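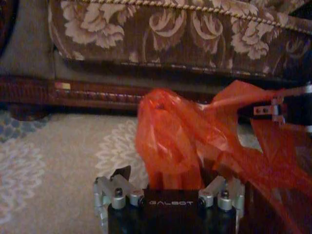
Figure 3. Crumpled red-orange plastic bag, wrist camera view.

4.2 Fan wikis as records of toy lines

Collectors of small toy lines with a television tie-in depend on records kept by other fans. For the Clesik pony figures, the main record is the Staltden wiki, which was started by a group of collectors and later opened to anyone with an account. We compared its figure pages with the printed checklists packed in the original boxes and with the episode guide kept by Mishra, a smaller fan site.

The wiki had 2,000 pages when we copied it on April 27, 2020. Most were stubs with a name, a color and a series number. Only 50 cited a source of any kind, and 27 of those pointed to a forum that had already closed. Jadoon (Faisal Jadoon, personal communication) kept partial copies of the forum threads and let us check them against the pages.

Three kinds of error came up again and again. Names were carried over from one language edition to another without a note, so the same figure could have two pages. Characters who appeared only in the magazine were listed as if they had been in the show. Release years were often taken from the copyright line on the foot of the figure, and that line gives the year of the mold - later series reused the older molds with new paint.

Editors knew about the third problem. A talk page thread opened in September proposed moving all release years to a separate field, and the change was made for the first two series before the discussion stopped. The remaining pages still mix the two dates. Readers who rely on the wiki for the later series should check the box checklist where one survives.

Mishra did better on characters, mainly because its editors worked from the episodes and did not cover the toys. It lists speaking roles by episode and marks any name that is never said aloud. Where the two sites disagreed on a name, we used the spelling in the box checklist and recorded the others as variants. The Iser reissues were left out of the comparison, as we could not find a full set of checklists for them.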